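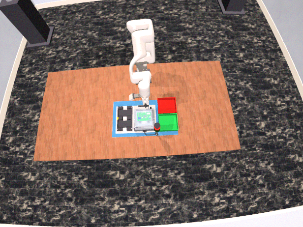

Lasteck Prüfzelle LP 28 -- Kleinteile und Leiterplatten

Art.-Nr. 1454-28
Hersteller: Lasteck, Vertrieb über Savum
Stand der Angaben: 24. März 2026

Kurz gesagt: kompletter Arbeitsplatz für das Handling und Sortieren bestückter Platinen. Arm, Greifer, Tisch, Matte, Aufnahmen, zwei Behälter. Wird als unvollständige Maschine geliefert, also mit Einbauerklärung und Montageanleitung. CE-Kennzeichen für die Gesamtanlage macht der Betreiber bzw. der Integrator. Bitte vor der Bestellung klären, wer das bei euch ist!

Technische Daten
Reichweite Arm: 995 mm
Greifer: Parallelgreifer schwarz, Greifkraft bis zu 100 N
Tischplatte: Holz
Behälter: rot (Ausschuss), grün (Gutteile)
Steuerung: Hamdy, mit Sicherheitseingängen zweikanalig
Simulationsmodell der Zelle: im Lieferumfang

Normen und gute Praxis
Grundlage ist EN ISO 10218, Teil 1 für den Roboter, Teil 2 für die Anwendung. Risikobeurteilung nach EN ISO 12100. Die muss für die konkrete Anwendung gemacht werden, unsere Vorlage ist ein Anfang, mehr nicht. Werkstück anders, Greiferbacken anders -- neu beurteilen.

Ohne Schutzzaun nur, wenn Kraft- und Druckwerte am echten Aufbau gemessen sind. Simulation reicht dafür nicht. Messprotokoll ablegen, mit Datum, Programmversion und Namen. Scharfkantige Teile im Greifer: kein Betrieb neben Personen, auch nicht langsam.

Not-Halt vom Bedienplatz aus erreichbar, nicht hinter den Behältern montieren. Kommt leider immer wieder vor.

ESD: Matte über Erdungspunkt anschliessen, Widerstand regelmässig prüfen, Greiferbacken ableitfähig. EN 61340-5-1 gilt auch für den Roboter und nicht nur für die Leute am Tisch. Kunststoffbehälter nur in ableitfähiger Ausführung nachkaufen, die Farbe allein sagt nichts.

Behälter: Farben nicht tauschen. Rot bleibt Ausschuss, auch beim Einrichten. Vor Schichtbeginn beide leer, dann erst Freigabe.

Einrichtbetrieb: reduzierte Geschwindigkeit, Zustimmtaster, eine Person am Tisch. Programme zuerst in der Simulation anfahren, dann ohne Werkstück, dann mit. Kabel und Halter im Modell nachziehen, sonst stimmt die Kollisionsprüfung nich.

Lieferumfang
Arm mit Sockel und Greifer, Tischplatte, Matte blau, Aufnahmen schwarz, Behälter rot und grün, Simulationsmodell, Montageanleitung DE/EN, Vorlage Risikobeurteilung

Nicht dabei: Zaun, Scanner, Messgerät für Kraft und Druck. Messgerät kann bei Nidach gemietet werden, Vorlauf beachten.

Lieferzeit: 28 Arbeitstage. Neue Greiferbacken (ableitfähig, schmal) ab Mai.

Fragen zur Technik: Younes Shehata
Normen, Dokumentaion, Schulung: Doina Radulović -- am besten schriftlich, mit Artikelnummer und Foto vom Typenschild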